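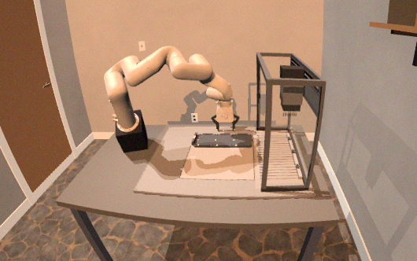

*Our station in Draleser, gripper empty, tray still on the board.*

18/02/2019

I've been putting off writing about the robotics club because I like the kids and I like the school, and I don't much like the competition. But the Teuber round is in March, and parents keep asking me how it's going, so I may as well put it all in one place.

For anyone who missed last year's complaining: I help out with the after-school club at Katovness. We used to build little wheeled things that drove into walls. This year the club entered Teuber, where every team gets the same simulated lab corner and has to program an arm to do a job in it. The job is simple to say. Pick up the dark tray from its pale panel, carry it across the board, set it down on the slatted bed under the tall frame, let go, and get the arm out of there without hitting anything. You get points for finishing, points for speed, and you lose points for every collision.

No hardware at any stage. The final is in the simulator too. I read the rules twice looking for the part where a real arm shows up.

I was told this is a good thing, and I can repeat the arguments, having heard them at two separate evening meetings. Nothing breaks. Every team has the same equipment, so a school with money doesn't win by spending it. The kids can work from home. All of that is true, and the second one matters a lot to me. We did badly two years ago against teams with nicer motors, and the kids knew exactly why.

Still. I have watched a room of teenagers drive a gripper straight through the edge of a tray, shrug, and hit reset. They'd never shrug at a real one. When the old wheeled robot lost a wheel, two kids spent an afternoon under a table looking for the screw, and they learned more about screws that day than I could have taught them in a month. In Draleser the screw comes back when you press the button — so does everything else.

## What they're stuck on

The approach. Getting the hand above the tray took one session. The trouble starts on the way down, since the tray is low and wide and the fingers have to come down on either side of something without bumping the rim or that small upright piece on the left end. The team's first plan was to grab the tray across its long side. Anyone with a ruler could have told them the fingers don't open that far, and nobody had used a ruler because there was nothing to hold one up to. I count that as a point for my side of the argument.

The second plan is to take it across the narrow side. It works, mostly. Out of the last 44 attempts they logged, the tray came off the panel cleanly in more than half. The rest were tips, slips, and one where it spun away across the board like an air hockey puck, which got a bigger cheer than any of the good ones.

I asked why it slipped. The answer I got was "friction." I asked what the friction was set to, and no one knew, because it's a number in a file and the file came with the download. Someone looked it up and read it out. I asked if it was a good number. Long silence. That silence is my whole problem with the program.

## The frame

The other half of the job is worse. The frame stands at the right side of the board, and up inside it hangs a boxy head with a row of thin pins pointing down. The tray has to go in underneath. The arm has to reach in at a low angle, keep the tray level, miss the posts, and stay clear of those pins. Right now the team's path clips the front-left post about a third of the time, and the points go fast.

One group wants to plan the path properly, with waypoints on graph paper first. The other group wants to run a random search overnight and keep whatever wins. They argued it out for a whole session and I mostly stayed out of it. The search people have set it to try 500 paths. I'm sure one of them will be great. I'm less sure anyone will be able to tell me why.

(To be fair to them, the graph paper path also hit the post. It hit it in a way we could discuss, though.)

## The pictures are too good

This may sound like a strange thing to gripe about. The simulator looks nice. There's a stone floor, a door with a lever handle, a light switch, an outlet on the wall, a shelf with a box on it. The frame throws shadows on the walls. Parents look at it over a kid's shoulder and say "wow, so realistic," and I can see the kid's guard go down.

How it looks tells you nothing about whether the tray weighs the right amount. A gray cube on a gray plane would have run the same physics, and I think the kids would have asked more questions about it. I'd have asked more questions too. I spent a good minute admiring the baseboards before it occurred to me to ask how stiff the fingers were.

## What I'd change

I suggested to Cedasen, the outfit that runs the regional side, that they let each team change the friction and the tray weight and turn in a page on what happened. They wrote back that it was "a great idea for a future season." I've had that email before from other people.

So we're doing it on our own. Starting next week, one machine in the club is set to a heavier tray and a slicker surface, and nothing gets called finished until it has worked there 3 times in a row. This was not popular. The kids pointed out, correctly, that it earns no points. I pointed out that I bring the snacks.

I've also dug out an old baking sheet and a pair of kitchen tongs, and everyone who works on the gripper code has to carry the sheet across the room with the tongs, level, and put it down between two chair legs. The first kid to try it changed her grip four times on the way over and then went back and rewrote the approach angle. No software did that.

Am I against the whole thing? I go back and forth. There are 6 kids in the group, and at least two of them would never have touched the old robots and now won't leave when the bell rings. That counts for something and I don't want to pretend it doesn't. I'd just like somebody at Teuber to put one real arm on one real table at the final and let the top team find out.

I'll post the results in March, whichever way they go. If the overnight search wins it for us, I'll say so, and I'll be a little annoyed when I do.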